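Sat 9 December

## Rind tabletop radio, the 4-preset model

I bought the Rind in April to replace a kitchen radio that had lost its tuning knob. It has been on most days from breakfast until the evening news, so this is a review after a good stretch of ordinary use. I paid $164 for it at Kinia, the electronics store on the Drurnby road. They had a cheaper one on the shelf next to it, but it had no aux input and I wanted one.

**What you get**

AM, FM, Bluetooth and an aux jack on the back. One speaker, facing front. A headphone socket on the left side. The power cord is 6 feet long and has a wall plug that is wide enough to cover the outlet next to it. There's a paper manual, folded like a road map, and a loose wire antenna for AM that you have to clip on yourself.

There is no battery compartment. The box says "portable," and I suppose it is light enough to carry, but it has to be plugged in wherever it goes.

**Reception**

FM is very good. I'm in a low spot behind a hill and my old radio could hold the two big stations and little else. The Rind picks up the college station clearly, and also the small classic rock station out of Rusell, which used to fade every time somebody walked past the sink. I keep the telescoping antenna up about halfway and leaning toward the window.

AM is fair in the daytime. At night I can get ball games from a good distance, with some fading. It does not like being near the microwave or the phone charger. I moved it to the other end of the counter and most of the buzz went away. Clip the wire antenna on before you decide the AM is no good. I ran it for a week without and nearly took it back.

**Sound**

Voices are where it does best. Announcers come through full without booming, and I can follow a talk show over a running faucet. Music is fine at low and middle volume. Past three-quarters it gets harsh, mostly on horns and cymbals. The bass control does something, the treble control does very little.

If you listen to a station that plays older records, I think you'll be happy with it. My teenage nephew played his own music through Bluetooth and said it sounded like a radio. It is one.

**Controls**

The tuning knob is large and turns smoothly, with no clicks. The volume knob is the same size and sits right beside it, and I still grab the wrong one before coffee. The preset buttons are small and you have to hold one down for 3 seconds to store a station. Four presets is enough for me on FM, but AM shares the same four, so you have to choose. I gave AM one button.

The display is amber and easy to read from across the room. It dims if you press the clock button twice. That took me until summer to find, as it's on the back fold of the manual under "Other."

The clock loses its time whenever the power goes out. The presets stay put.

**Trouble so far**

The headphone socket was crackly from the start. Kinia offered to swap the whole unit, but I never use headphones and didn't want to drive over again. One rubber foot came off in August and I glued it back on. Bluetooth drops if the phone goes to the far end of the house.

**Compared with the old one**

My old set had better AM and a warmer sound turned up loud. The Rind has better FM, a display I can read, and it doesn't drift off the station. I wouldn't go back, though I did keep the old one in the garage.

**Who should buy it**

People who mostly listen to FM and talk and want something with real knobs. If you need batteries for storms, get something else, or keep a small one in a drawer as I do. If AM is your main thing, try to borrow one first and test it at night in your own house.

I'd give it 4 out of 5. I took the point off for the shared presets and the headphone socket. 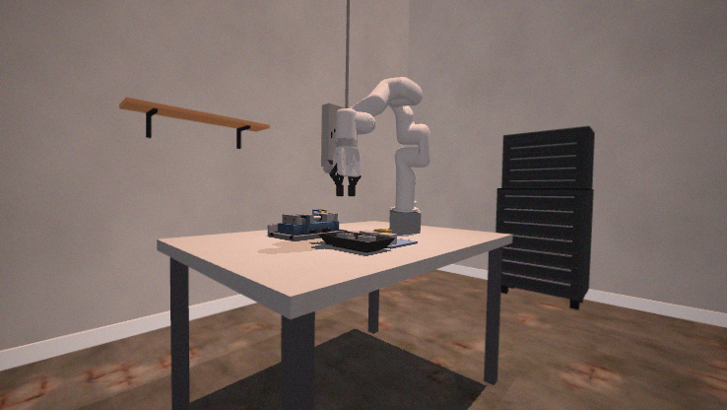 *Drurnby Radio Listeners Club, Equipment Reviews*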